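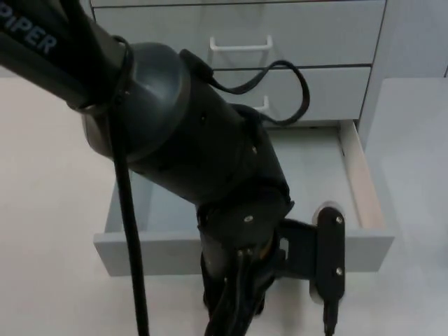

One reader of the first release wrote to ask whether a group with money for a single arm should wait until it can afford the pair, or buy one now and add the other next year. The short answer is in the section called Buying in stages. The longer answer is the rest of this file.

Rondonuwu Drawers
README and data card

What is in this package

Rondonuwu Drawers is a set of recorded drawer tasks together with the purchasing records of the bench they were recorded on. The recordings are 111 episodes of opening, closing and reaching into a small drawer cabinet. The purchasing records are a parts list, a budget sheet and a log of things we had to buy later.

We publish the two together for people who are planning a bench of their own. A lab that only wants the recordings can ignore the budget folder. A lab that only wants the budget can skip the episodes, although it helps to watch a few before deciding on arm placement.

The bench is at the Lillport workshop. Frames, mounts and power work were done by Enex. Prasska supplied the workshop consumables listed in the log.

Folder layout

episodes/ recorded runs, one folder per run
budget/plan.csv what we expected to buy
budget/actual.csv what we bought
budget/later.txt purchases made after the first recording day
bench/layout.pdf drawing of the bench with clearances
bench/cables.txt cable list with lengths and connectors
notes/ operator notes, lightly edited

plan.csv and actual.csv use the same item codes, so they can be joined on the first column. Items that were planned and never bought have an empty row in actual.csv. Items that were bought without being planned have codes starting with X.

Recordings

Each episode has video from a fixed camera, joint positions, gripper position and a text label. The label names the task and gives a result of done, partial or failed. Failed runs are kept. Please do not drop them without saying so if you publish results.

The bench has two arms. Many episodes use only one, and in those the second arm may be out of view of the fixed camera. The field arms_used in each episode file says which arms moved.

Drawers are empty in the opening and closing tasks. The reaching tasks use small objects, listed by name in the episode file.

There is no sound. Operators do not appear in the released video. Runs where a hand entered the view were removed before numbering, so the numbering has no gaps.

How the budget sheet is organized

The sheet has 4 groups.

Arms and grippers. This is the largest group and the easiest to get right. Quotes were close to the final invoices. Check whether the gripper, its mounting bracket and its fingers come as one line or as separate lines. We compared two offers for a week before noticing that one of them left the fingers out.

Bench and furniture. Tables, mounts, the drawer cabinet and a spare cabinet. The cabinets are ordinary furniture and cost very little next to the arms. Buy the spare at the same time. Ours was ordered late and the handles are a slightly different shape, which is why episodes on the spare carry the tag cabinet_b.

Cameras and computing. Cameras, camera mounts, one recording computer and storage. Storage was planned too low. See later.txt.

Cables, power and small parts. This group was planned as a single line with a round sum beside it. It ended up with more rows than the other groups put together. If you copy only one thing from our sheet, copy this group and adjust it.

Prices are in the local currency of each invoice with tax in its own column. We have not converted them, and they should be used for comparing groups with each other. Get your own quotes. Supplier names for the arms and cameras have been removed at the request of our purchasing office.

Planned against actual

The arms group came in on plan. Furniture came in under. Cameras and computing went over because of storage and a second set of camera mounts. Cables, power and small parts went well over.

The total overrun was paid from the reserve. We had a reserve because the workshop requires one on any equipment order. The first draft of the plan did not include it and was sent back.

Staff time is not in the sheet. This is a known weakness. Assembly, cable routing and camera alignment took much longer than unpacking and mounting the arms, and a plan that leaves them out will look cheaper than it is. A reader who needs a figure for a grant application should ask whoever will do the work, with the bench drawing in hand.

Cables and clearance

The wrist cable needs slack for the joints to turn. On our bench it makes a loop over the forearm, and when the arm reaches down to a low drawer that loop can hang against the drawer front above. Plan for the loop as part of the arm when you set the distance between the base and the cabinet. The drawing in bench/layout.pdf shows the loop as a shaded area.

A drawer pulled all the way out takes up bench depth that an empty floor plan does not show. We marked the table with tape at full extension before drilling the mounts. The first tape line was wrong and the holes from it are still there.

Keep the cable list current. Ours was written after the fact from the installed bench, and two connectors had to be opened to find out what they were.

Lead times

The arms arrived before the bench was ready. The mounts were ordered from Enex only after the table had been delivered and measured, and this was the longest wait in the schedule. Order the table first. Power outlets should be booked with building services in the same week. Ours were fitted in October, after the arms had been in their boxes for most of the summer.

Consumables such as cable ties, tape and screws came from Prasska in small orders. One larger order would have saved delivery charges.

Buying in stages

One arm is enough to record the single-arm episodes in this set. A group that starts with one should still buy a table wide enough for the pair, have both mounting positions drilled, and ask for the power to be sized for the full bench. These items are cheap at the start and awkward to change with equipment on the table.

Do not buy the second gripper early if the second arm is a year away. Models and brackets change, and the return period will be over before you can fit it.

Cameras should be placed for the final layout from the first day. Moving the fixed camera after the second arm is installed splits the recordings into two sets that do not match.

Running costs

The budget folder includes a sheet for upkeep. It covers gripper fingers, cables, replacement screws, cabinet repairs and disk space. Daily setup took about 30 minutes, including camera check and resetting the cabinet to its marks. That time is not counted in the episodes but it belongs in any schedule.

Drawer handles work loose with repeated pulling. Tighten them at the start of each day. Notes on this are in notes/handles.txt.

Known problems

Some early runs have a clock offset between video and joint data. They are tagged clock_early.
The tax column is missing for the first furniture invoice.
Item X-cable-long appears in both actual.csv and later.txt. It was bought once.
Lighting differs between morning and evening runs. The time of day is in the episode file.
The layout drawing shows the old position of the emergency stop. It is now at the operator's side of the table.

Suitable and unsuitable uses

The recordings are suitable for testing drawer skills on a light cabinet and for checking a data pipeline before your own bench is ready. They are too narrow to show how a method will behave on kitchen or office furniture in general.

The budget files are suitable as a checklist. They should not be used as a price list or as evidence for or against any make of arm.

Changes in this release

Added later.txt and the upkeep sheet.
Added the arms_used field.
Corrected the labels on several partial runs.
Rewrote Buying in stages after questions from readers.

Corrections can be sent through the issue page of the Rondonuwu repository. Please give the item code or episode number. The page is checked on Mondays.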